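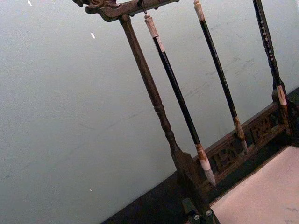
Monday, late

Up at 5, bus office by six, already a line. The new child seat rule for taxis and vans starts in August and half the drivers in Grevau still don't have seats. I don't have seats. I ordered 4 from Holine weeks ago and got an email saying they are "in transit." In transit where. Called twice, music both times.

Took the permit form anyway. My number in the line was 135. Sat on the floor by the radiator with my sandwich. Man next to me said the fine would be doubled for vans, woman behind him said no, it's only a warning the first month. The notice on the door said neither. It said bring two copies. I had one. Copy shop across the street was charging double, of course.

Got to the window just before lunch. Clerk was nice enough, tired. She says the start date might move but she can't put that on paper, and until it's on paper the police go by the old date. So I asked what do I do with the school run if the seats don't come. She said "don't carry under sevens." That is the whole school run!

Paid the fee. Receipt number ends 2363, writing it here becuase I will lose the slip.

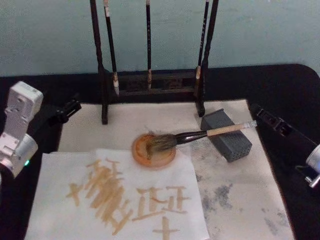 Drove out to Jandero after to see if they had any seats in the shop. Two left, both the wrong size, the kind with the base that won't clip into my back row. They want a deposit to put me on the list. Didn't pay it. Maybe should have. Sproģis has some too but only for account customers, and to open an account you need the permit, and the permit is waiting on the seats. Laughed out loud in the parking lot.

Still have to tell the parents. Started a message three times. Don't want to scare anybody, don't want them finding another van either. Will say "working on it" and leave it there for now.

Other things: left rear tire slow leak again. Milk. Radio said there's a council meeting on the rule this week, didn't catch wich night, look it up. If they give us even one more month I'm fine.

Holine again tomorrow, right when they open. Then the tire. Bed.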